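九月，阴，下午转小雨

六点二十起床，煮了两个鸡蛋，带了水壶和一件薄外套。今天去Wullutthorpe看Ilell的开放日。报名是上个月做的，确认邮件里写着要穿包脚的鞋，所以没穿平时那双凉鞋。

坐63路到终点，再走一段。路比地图上看着长，两边都是仓库，没有人行道的地方要走在草上。到门口九点差几分，已经有人排队。登记处发了访客牌和一副护目镜，我的编号是668。问登记的小伙子今天是不是真来了这么多人，他说编号是接着前几次往下排的，今天预约的是200人，分四批进。我在第二批，要等到十点。

等的时候在接待厅喝了一杯咖啡，太淡。墙上挂着厂房的平面图，分三块：收货、拆解、检测。Ilell做的是旧电脑和服务器的回收，能用的零件拆下来检测后再卖，不能用的按材料分开。机械臂那条线是和Vangate一起做的，Vangate出手臂和控制软件，Ilell出场地和旧机器。这些是接待厅的展板上写的，我抄在本子上，字写得太急，有两行回来认不出了。

十点进去。先看收货区，没什么可看，托盘上一摞一摞的机箱，缠着塑料膜。讲解的人说话很快，带着麦克风，可是离得远了还是听不清。收货时先扫标签，登记型号，再决定走人工线还是走机械臂线。笔记本全部走人工线，因为螺丝太小、卡扣太多。台式机和工作站里结构规整的那些，才送去机械臂那边。

拆解区比我想的安静。人工线那边有电动螺丝刀的声音，一阵一阵的。几位师傅手很熟，一台普通台式机在他们手里没多久就只剩空壳。我站在黄线后面看了一会儿，想起以前在维修部的时候，主任要求每颗螺丝都放进对应的格子，漏一颗就要重来。这里不用，螺丝直接扫进桶里。

机械臂的工位在里面，用透明板围着，一共开了两个。我们这批被分成两拨，我跟着后一拨，看的是左边那个。工位上放的是一台工作站，侧板已经由人取下，机箱敞着口。手臂末端装着夹爪，夹爪是黑色的，手腕上有个小相机，拍到的画面同时放在旁边的屏幕上，所以站得靠后的人也看得见。我大部分时间看的是屏幕，前面那位先生个子太高。

讲解员把任务讲了一遍：今天只演示取硬盘托架这一步。托架是免工具的那种，带个把手，按人的习惯，伸手一捏一拉就出来了。对手臂来说，要先找到托架在哪里，再把夹爪送到合适的角度，中间不能碰到电源线和数据线。旧机器里线的走法每台都不一样，有的被前一个主人扎得很整齐，有的就是一团，程序不能假定线在固定的位置。他还说，夹爪的力是有上限的，超过就自动松开退回来，宁可多试一次，也不能把塑料件夹裂，裂了的托架卖不出去。
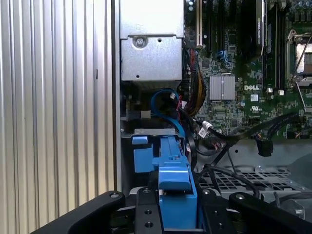
Renu Shakya说，这一步里夹住托架还算容易，难的是夹住以后怎么知道该往哪边使劲。有些托架要先压一下再拉，有些要往外偏一点，光看画面看不出来，得靠手上的力去试。又说他们刚开始的时候让手臂照着一条固定的路线走，换一台机器就卡住，后来改成由人握着操作杆教，把人试探的过程也一起记下来，情况才好一些。

我问教一种新机型要多少次。回答是看情况，工作站这一类教了300次，效果还可以，再往上加，进步就慢了。我又问数据线没有拔就去拉托架，会不会把主板上的接口扯坏。回答是会，所以流程里拔线排在前面，由人工先做，今天为了看得清楚才把步骤单拿出来讲。旁边有人问这样一来到底省了多少人工，得到的回答是目前没有省，一个工位旁边还要配一个人看着。这个回答我觉得实在。

演示一共做了几轮，每轮之间有人进去把机箱重新摆好。其中一轮手臂伸进去以后停住了，过了一会儿退出来，又重新进。有个孩子问它是不是坏了，他母亲说它在想。讲解员听见了，解释说是检测到的力超了限，程序让它退回去重新定位。孩子又问它疼不疼。这个没有人回答。

我自己拆过不少这种机器。那时候单位里的制图组用的就是戴尔的工作站，配的专业显卡，比整台普通电脑还贵，领用要签字。硬盘托架也是蓝颜色的，凡是蓝色的地方就是可以徒手动的地方，新人来了第一天就教这个。现在拿这条规矩去教机器，大概也省事，至少颜色好找。我把这个想法跟讲解员说了，他说颜色确实有用，但灰尘厚的时候蓝色会发灰，相机认起来就没有那么准，所以进工位以前要先吹一遍灰。

吹灰房在拆解区后面，隔着玻璃能看见里面的抽风管。没让进。

十一点半到检测区。拆下来的硬盘先擦除数据，擦不了的送去粉碎。内存条插在测试架上跑，通过的贴绿标签，没通过的放进灰色周转箱。我问显卡怎么测，负责的女工带我看了测试台，说主要看能不能点亮和满载时的温度，风扇响的要换风扇。她的台子收拾得很干净，抽屉上写着型号，字很小很工整。

中午在食堂吃的，访客凭牌领一份盒饭，有鸡腿和炒豆角，米饭偏硬。同桌的是一位在Panganiban做采购的，来看有没有合适的二手内存，公司里那批机器还要再撑两年。他对机械臂没有兴趣，演示的时候出去打电话了。我们聊了一会儿内存的价钱，他给我留了一张名片。

下午一点有一场座谈，坐满了，后面还站着人。先放了一段短片，然后是提问。有人问将来是不是整条线都换成机械臂，台上的人说短期内没有这个打算，收来的机器型号太杂，型号少的那些永远轮不到去教。又有人问安全，台上讲了围栏和急停按钮，还说手臂的速度调得比它能做到的慢很多。我本来想问夹爪前端的磨损，多久换一次，举了两次手都没有轮到。散场以后去找人问，说前端的零件是自己加工的，磨花了就换，没有固定的周期，看夹得稳不稳。

两点多到外面，下小雨。门口有个摊子在卖翻新的机器，小主机、显示器、键盘都有。看了一台小主机，想给二弟家的孩子上网课用，标价将近他那台旧的两倍，内存也不大，没买。买了一根电源线，家里那根的插头松了很久。

回来的车等了很久，站牌没有遮雨的地方，外套派上了用场。车上把本子上的东西整理了一遍，有几处记得不清，先写在这里，以后再查：

一是手腕上的相机和工位顶上那个相机，两边的画面程序是怎么合起来用的，讲解员说过，我没听懂。

二是夹爪松开的那个力的上限，他报了一个数，周围太吵，没有记下来。

三是拔数据线这一步什么时候也交给手臂做。座谈时好像说明年，也可能说的是另外一件事。

到家快五点。护目镜忘了还，一直挂在脖子上，进门换鞋时才发现。给登记处发了邮件，问能不能寄回去，还没有回复。晚饭热了昨天的汤，下了一把面。膝盖有点酸，站得久了。新电源线换上了，显示器不闪了。十点睡。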